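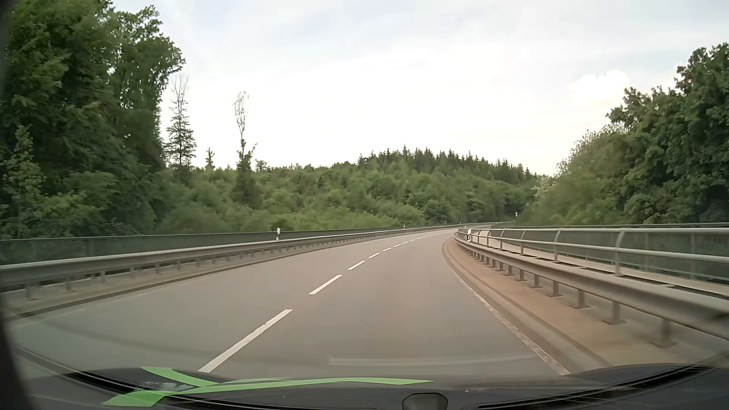
Fig. 1. Two-lane road bending right, broken center line.

Week 7: why towns end up where they do

Okay, picking up from last time. I said a road comes first and the town follows, and a few of you made faces (fair!). Take Darncombe, my favorite: 115 people, one well, a toll gate, and then somebody opened an inn.

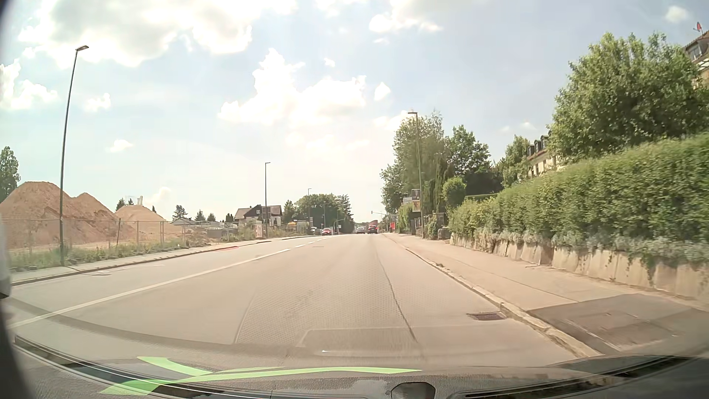

The inn matters more than the toll, I think. Travelers stop, they eat, they need a blacksmith, and pretty soon you've got a market. Stolta grew the same way, only slower, and had 1,216 people by the time its market got a roof.

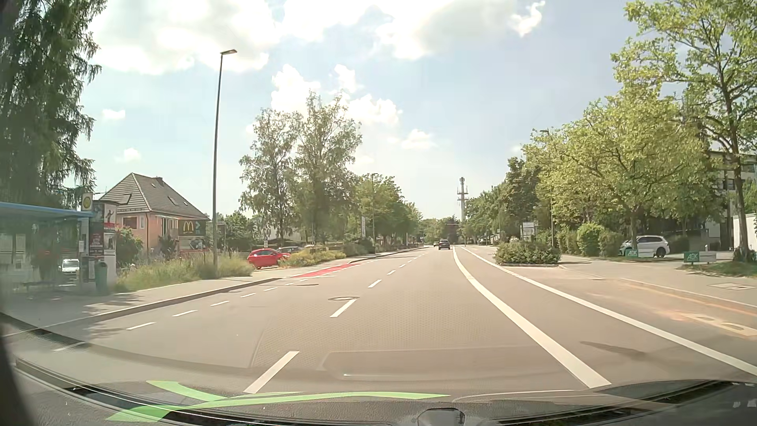

Fig. 2. Wide road with traffic ahead, clouds above.

For next week read chapter 2, the Sellex part especially, and bring one question about market days.

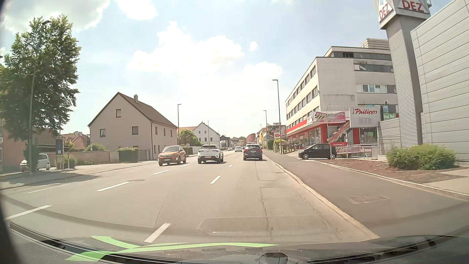

Oh, and the essay is still due in December. Pick a town you know, please, and not Darncombe again, I've read so many of those!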